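Bowls on the Table: Sorting the Kitchen Things at Korkport

We moved the kitchen at Korkport into the back room in March, and for a good while afterward everything that could be eaten from lived in boxes.
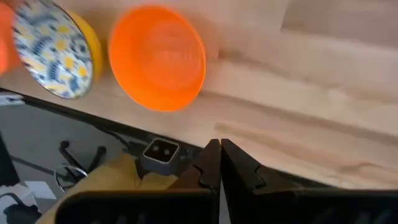
I had promised myself I would go through it all slowly, one kind of thing at a time, and bowls seemed the friendliest place to begin. They stack, they don't have lids to lose, and there is always one you had forgotten you loved! It took me 2 evenings and a good deal more tea than I had planned on.

The orange ones are the workhorses of the house. They're light, they're cheerful at breakfast, and if one goes over the side of the table you just pick it up and carry on. I found my first one at the Pacheco market years ago (I paid far too much and have never been sorry) and I've been adding to the family ever since, usually when I went in for something else entirely.

The yellow bowl with the blue and white flowery pattern on the inside is my favorite, and I suspect it always will be. What I like is that the outside is perfectly plain, so you only get the pattern when you're close to finishing your soup. We use it for oranges in winter and for salad when there's company, and in between it gets moved from shelf to shelf while I make up my mind where it belongs.

As for the table itself, I wanted pale wood that wouldn't make the room feel any smaller, and I do love the grain in it. It came from Hokden after 5 weeks of waiting, and it has already seen a lot of sorting, a lot of wiping down and one very ambitious batch of dumplings.

Cups and mugs are next, and I'm a little afraid of that box. I'll add more to this page once the shelves are up.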